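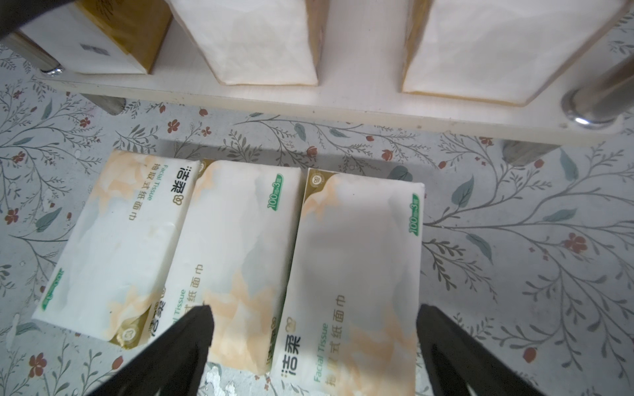
Last updated in May
3 min read

Hamdia Teshome buys facial tissue in bulk and says it saves her money. I had doubts. Her last order from Granum was 40 soft packs, and they have to live somewhere.

"On the low shelf," she said. "It holds plenty."

And the rest?

"The rest waits on the floor for a bit."

She puts the saving at some 396 a year, a figure she couldn't show me on paper. I asked whether a household with a full shelf simply pulls more tissues.

"Maybe the kids do," she said. "I don't."

Has she ever compared the price per sheet?

"Once. It was cheaper then."

She plans to reorder next month.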